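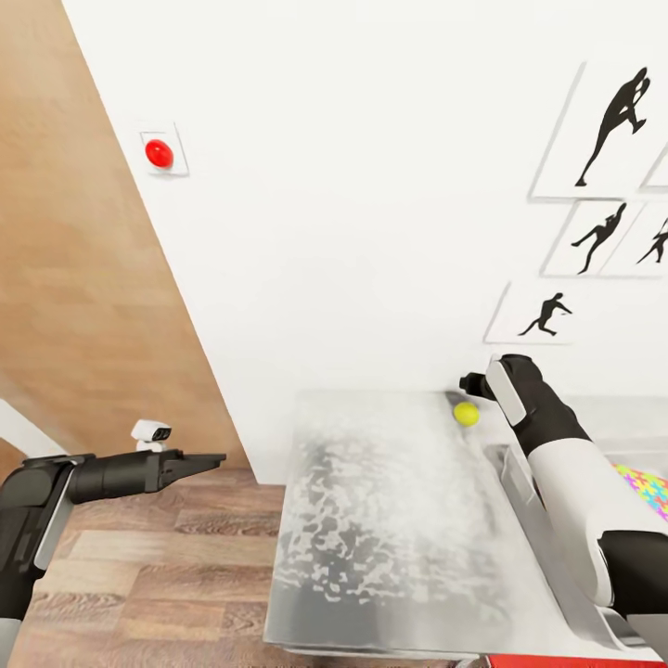

The Summer I Gave Up on Going Anywhere

We had plans for August. Big ones! There was a cabin on a lake, there was a spreadsheet, there was a deposit. Then the car needed a transmission and the cabin money went into a garage in Prulton, where I got to know the coffee machine pretty well.

So we stayed home. I sulked for 2 days, I'll admit it, and then my sister (who has kids and therefore no patience for sulking) told me to pretend I was a tourist in my own zip code. I've lived in Prulton for 11 years and had never once walked up to the old water tower. It's 114 steps to the top, the sign at the bottom says so, and my knees can confirm it. You can see clear out to the Tomeo orchards from up there. I bought a postcard afterward and mailed it to myself.

After that I got a little carried away. I rode the number 4 bus to the end of the line just to see what was there (a tire shop and a very good taco truck). I swam at the town pool in the grown-ups' hour, seven in the morning, with a bunch of retirees who were all faster than me. And when it rained for most of a week we stayed in our pajamas and played Monopoly until people stopped speaking to each other, like a real family vacation. 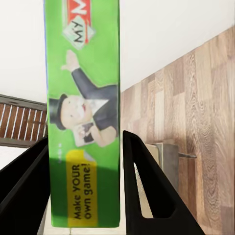
What I spent, more or less

Way less than the cabin. The bus and the pool were pocket change, and the biggest splurge was dinner at Dredix, the place downtown with cloth napkins that we always say we're saving for a special occasion — I had the trout and two desserts. I did cheat and buy a hammock. It hangs off the back porch a bit crooked and I've read three whole library books in it, which beats my total for the last two years.

Friends keep asking me about it now that I won't shut up, and one thing comes up more than any other.
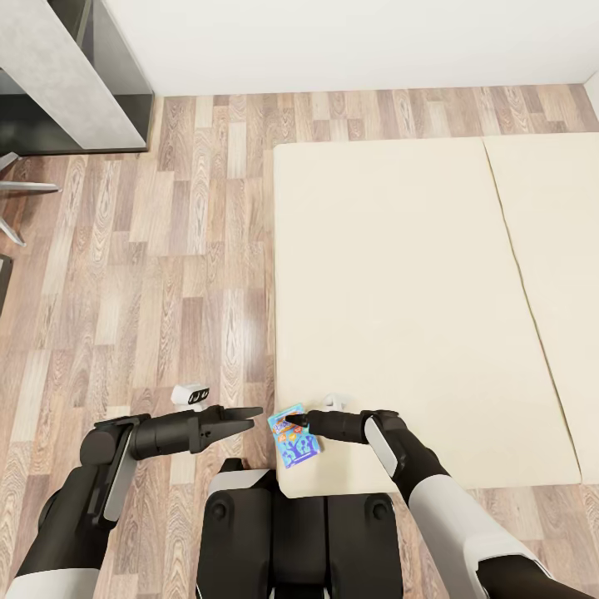 How do you keep from doing chores the whole time?

I picked a cutoff. Laundry and dishes got done before ten in the morning, and after that the house was a hotel and I was a guest in it. The gutters are still full of leaves.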